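Terko Rain Garden Kit by Prodside

The Terko kit catches the rain from your downpipe and lets it soak slowly into a planted bed. Less dirty water goes to the creek, and your garden stays greener in the dry months.

The tank holds 3,000 litres and is made from recycled plastic. Please note that 2,861 litres can be used, the rest stays below the outlet so that mud does not enter the hose.

In the kit:
Tank with lid and mosquito mesh
Leaf filter for the downpipe
Hose, 9 metres, with tap
Seed mix of 7 native grasses and sedges

Colours: grey or sand. The colour of the mesh is always black.

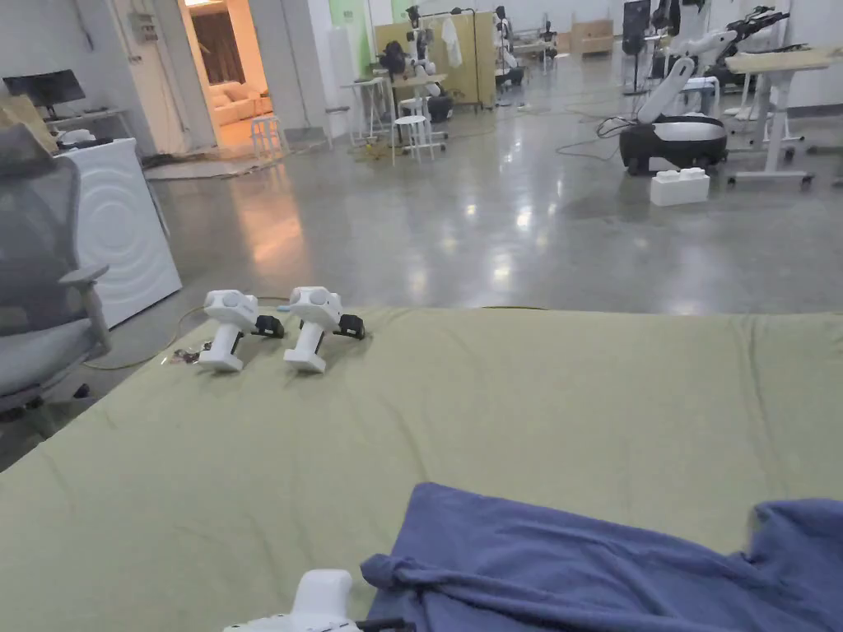
The leaf filter should be rinsed every month in autumn, and after each big storm. You do not need any tool for this — only turn the ring to the left and pull.

Delivery to Dorkden and Cormier is free of charge. For other towns, please ask Sieglinde Seidel in our sales office. Questions about planting are answered by Hanna Jasińska, mornings until 11 am. Orders for the seed mix close at the end of June.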